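My afternoon at the Grurklow open lab

4/28/22 | 35 shares | 3 comments

So I finally made it to one of the Grurklow open labs, after missing the January one because of snow, and I had such a good time that I'm typing this on the train home with a paper bag of their cookies on my knee. (Oatmeal. Very good.)

They run visitors through in small groups. You sign in, get a sticker, and walk past a long hallway of posters I'd happily have read all day. Our group went to the Giltton project first, which was the one I came for. I'd read their write-up twice and understood maybe half of it.

The idea is easy enough when somebody says it out loud. A person drives the arm by hand through a tabletop chore, over and over, and a model learns from those recordings what to do when it sees a similar table. What Giltton wanted to know was whether you need a mountain of recordings, or whether a smaller pile would do if you kept changing the table. New surface, new floor covering, things put down in different spots. They recorded 3,000 runs on one plain table, then trained a second model on just 422 runs with the surroundings swapped all the time. The small pile won on tables neither model had seen! I asked how big the test was and they said 100 tries per model, and they were pretty upfront that they'd like more.

The part I hadn't pictured was how little the model gets to look at. They had the wrist view up on a monitor, and I stood there way too long. Green and gold veins all over the tabletop, big retro flowers on the blue floor next to it, a yellow sponge over by the edge, and the green tray up at the top with only part of it showing. The glare near the fingertips bugged me and I said so. Apparently shiny surfaces are a whole argument in that group.

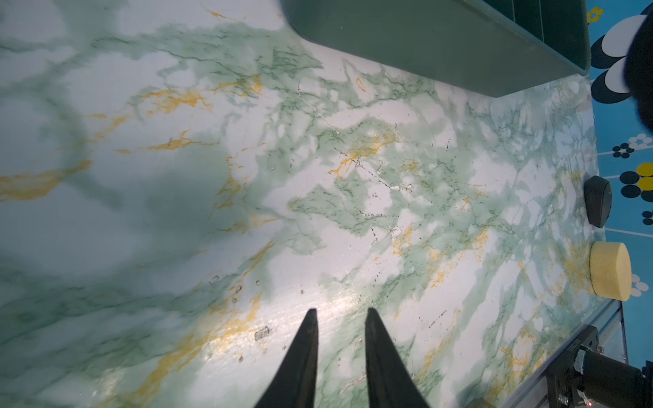
Paisan, the one that didn't work (yet)

Next door was Paisan, same kind of recordings but with the wrist view taken away, so the model only gets a camera up on a pole. It does fine at getting near things and then gets fussy over the last inch. They showed us the failures on purpose, which I loved, and there was a chart by the door with a very sad orange line on it.

I skipped the Furkeck demo because the line was out to the stairs. If you go, do that one first, and bring a sweater, the labs are freezing. Parking is free after lunch if you use the back lot.

3 comments | Share this post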